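Zendow Oat Soap, unscented, 6 bar box

Shop / Bath / Soap

$32.00
In stock
Ships Monday through Friday

OK so I make this soap in my kitchen in Drallside, and I've been making it the same way for so long that I could probably do it asleep. It's a plain oat bar. No perfume, no dye, no glitter (people ask!), just olive oil, coconut oil, a bit of shea butter, lye, water and a whole lot of oats that I grind down until they're almost flour. I tried rolled oats on top once because they look cute in pictures, and they clogged my shower drain for a week, so that was the end of that.

You get six bars in a brown box. They're cut by hand, which means one of yours might be a little chunkier than its neighbor. I weigh the whole box before I tape it up and it always comes to at least 900 grams, and if your bars are on the skinny side I'll throw in an end piece to get it there. I love the end pieces. I keep most of them.
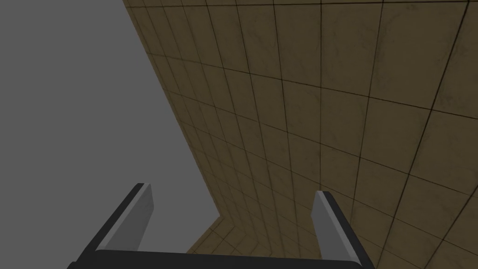
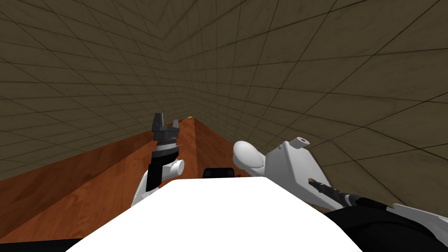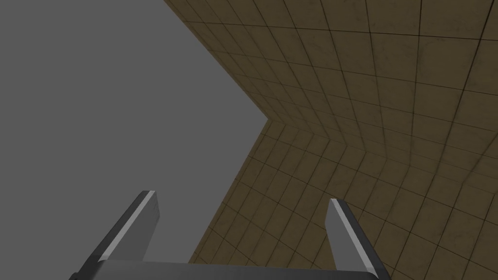
The lather is low and creamy, more like lotion than bubbles. If you grew up on the big foamy stuff it feels odd for the first couple of washes and then you stop noticing. I use it on my face, my husband Máté Magyar uses it on absolutely everything including his hair, and I don't recommend the hair part but he won't listen to me.

Please let it dry out between uses! A soap dish with slots is best. If you leave it sitting in a puddle it turns to mush, and then I get a sad email. I sell the Sonov dish for this, the one with the deep ridges, and it fits the bar with room on both sides. The Beyene one is prettier but it's shallow, so get that one for the guest bathroom.

Batches sit on the rack until they're hard, and I don't rush that part. The next big pour is in October, when I also do the pine tar bar for anybody who's been waiting on it. I pour on Sunday mornings, so if you write me then you'll hear back in the evening.

What people say

"Third box. My hands used to crack every winter from washing dishes and this is the only soap I keep by the sink now. Wish the box came in twelve." Berhanu D.

(Berhanu Demissie, I hear you! Put two boxes in your cart and the second one ships free.)

Details

Bars per box: 6
Scent: none, just a faint oat smell when it's new
Contains: coconut, oats
Storage: somewhere cool and dry, out of the plastic
Returns: unopened boxes, and you have 10 days from delivery

Shops and guest houses can order loose bars without the box. Drop me a note through the contact page with how many you need and I'll write back with a price and a date.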